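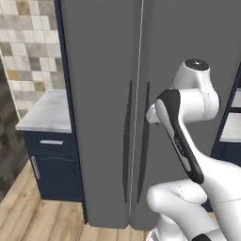 The Skusora Door Kit is a software and fixture package for people who build a single-arm appliance opener at home or in a shared workshop. It covers simulation setup, handle approach and the pull path for hinged doors. The two-door refrigerator scene is included, with long vertical handles set close to the center seam and the arm working from the right side of the appliance. Scene files load without conversion in Fleltitmont 17 and later.

Included
Refrigerator and base cabinet scenes
Handle approach planner with adjustable standoff
Pull path generator for left and right hinges
Floor plate drawings for the arm base, in inches
Log of 2,641 simulated door pulls for comparison with your own runs

Requirements
Seven-joint arm, fixed base
Joint torque readings at the controller
Emergency stop within reach of the operator

Setup notes
Measure the hinge axis before anything else. Run the left door and the right door as separate jobs. The default handle stiffness was set on the Indale bench and will need changing for other doors. Keep pull speed at the default for the first 108 cycles, then check the plate bolts. Plate inspection is due again at 3,000 cycles.

The Spahić wrist spacer is sold separately.

Page updated 5 January 2026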